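Club Newsletter: First-Team and Academy News
July edition

12 shares | 4 comments

Plovo Athletic is pleased to confirm that midfielder Olanrewaju Obi has agreed to a new contract with the club. The agreement covers the next two seasons and includes an option, held by the club, for a third. Obi joined from Odent and has been a regular starter in the center of midfield since his second month here. 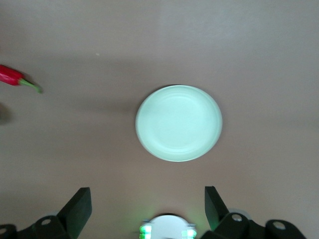
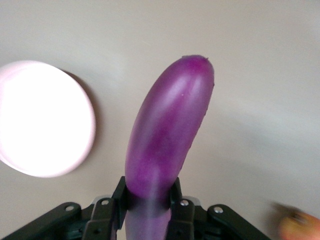
Terms of the agreement

The contract was signed at the training ground following the conclusion of talks between the club and the player's representatives. In keeping with club policy, salary details will not be released. The previous agreement had one season left to run and has been replaced in full by the new one.

Obi will continue to wear the number eight shirt. He has also accepted an invitation to remain in the players' leadership group, which meets with the coaching staff once a month during the season and represents the squad on travel, scheduling and welfare matters.

"I am settled here and my family is settled here," Obi said after signing. "The talks were short. The club told me what they wanted from me over the next two years, and I agreed with nearly all of it. We still have some discussion to come about how many free kicks I take."

Head coach Peiyu Yu welcomed the decision and said it allowed the staff to complete their planning for the position before preseason begins.

"Olanrewaju gives us control in matches where we do not have much of the ball," Yu said. "He missed seven weeks with the ankle injury last season and we felt his absence, particularly away from home. He has completed his rehabilitation and will take part in full training from the first session."

Departures

The club also confirms that two loan players have returned to their parent clubs at the end of their agreed terms. No further extension was sought in either case. The club thanks both players for their service and wishes them well.

Talks with one other senior player are continuing. The club will make no comment on this matter until a decision has been reached.

Preseason schedule

The squad will report for medical checks and fitness testing before traveling to Makris for a nine-day training camp. Two closed-door matches will be played during the camp. Results will be published on the club website, but there will be no admission for spectators and no live broadcast.

On returning, the team will play one open friendly against Lostard at home. Kickoff is at 6:30 p.m. and gates open at 5:00 p.m. Season ticket holders may attend without charge on presentation of their current card. A further 390 tickets have been set aside for the visiting club, and any that are not taken up will be placed on general sale on the morning of the match.

The east stand will be closed for this fixture while new seating is installed. Supporters whose regular seats are in that stand will be given places in the south stand. They are asked to follow the directions of the stewards, as seats will not be individually numbered.

Season tickets

Renewals remain open until the end of July. The adult price is held at $435, and the reduced price for seniors and students is $200. Supporters who paid by installment last season must complete a new form, as existing payment arrangements do not carry over. Forms are available at the ticket office and by mail on request.

Seats that have not been renewed by the deadline will be released to those on the waiting list in order of application. The club regrets that it cannot hold seats beyond that point, including for supporters who are traveling.

Academy

The academy received applications from 168 young players for the summer trials, and all applicants have now been informed of their allotted session in writing. Players should arrive half an hour before their session with shin guards, suitable footwear and a signed consent form. A parent or guardian must remain on site throughout for players under twelve.

Under-18 fixtures for the first half of the season have been received from the league and are subject to change. The provisional list is posted at the academy entrance.

Training ground access

Open training will resume after the team's return from Makris. Until then the main gate will remain locked outside working hours, and visitors with appointments should use the side entrance next to the parking lot.

31 shares | 9 comments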